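The carpet question, settled (mostly)
21 July 2024

So I finally made up my mind about the flooring in the back room, and it only took me since December! If you've been reading for a while you know I have been going back and forth on this like it was a house purchase. It's a floor. People walk on it. And yet I had samples stacked on the windowsill for so long that the ones on top faded.

A little background for anyone new. When we moved to Datville the back room had old sheet vinyl that curled up at the doorway, and whoever put it down had used enough glue to hold a ship together. I spent two entire weekends scraping (my wrists still hate me) and then I lived with bare subfloor and a couple of throw rugs while I thought about what I wanted. I thought about it a lot. I thought I wanted cork, then I priced cork. I thought I wanted something cream and fluffy, and then I remembered that I drink coffee in there and that I am a person who spills.

What I kept coming back to was plain old speckled gray, the short dense kind you see in offices and libraries. I know, I know. My sister-in-law said it would look like a dentist's waiting room. But I like those floors! They're quiet underfoot, chairs move on them, and a mix of charcoal and mid-gray with little white flecks hides pretty much every crumb known to humankind. I had up to 20 samples at one point and the speckled one was the only one I never got tired of looking at. 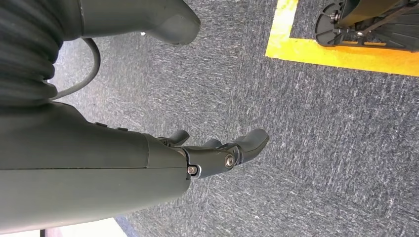
The other thing I went around and around on was broadloom versus tiles. Tiles are easier to carry up the back steps, and if you wreck one you pop it out and drop in a spare. Broadloom gives you that unbroken look, with all the streakiness in the pile running the same way. With tiles you can do that too, if you pay attention to the arrows on the back, or you can turn every other one and get a checkerboard. I tried the checkerboard with loose samples and it made me a little seasick.

I got quotes from two places. Trindunel, over by the highway, was very nice and very expensive, and they wanted to sell me a pad that cost almost as much as the carpet. Yalçınkaya is the smaller shop downtown, and they let me take a big offcut home and keep it for 7 days, which I thought was generous. I dragged it all over the room. Morning light, lamp light, next to the bookcase, under the desk. In the morning it looks almost silvery, and at night it goes a lot darker and kind of cozy. I also poured a bit of cold coffee on one corner on purpose, blotted it, and went to bed. I had a hard time finding the spot the next day, so that was that.

A few things I picked up along the way, in case you're shopping too. Lay your sample flat on the floor before you judge it - standing up against a wall the color looks completely different. Vacuum it, because some of the cheap ones shed like a husky. And get down low and look across it sideways, because that's how you see which way the pile leans. I had no idea pile leaned until I had a seam in the old apartment in Uvness where the two sides looked like two different carpets. It bugged me for six years.

I still have to do the baseboards. I pulled them off in the spring and numbered the backs in pencil, and then I stacked them in the garage in some other order, facing the wall. Also the door is going to need a trim at the bottom, and I keep walking past it and pretending I don't know that.

Next up is figuring out a transition strip for where the carpet meets the hall. The hall is oak, kind of orangey, and the silver metal strips look harsh to me. If anybody has used a wood one and liked it, leave me a comment!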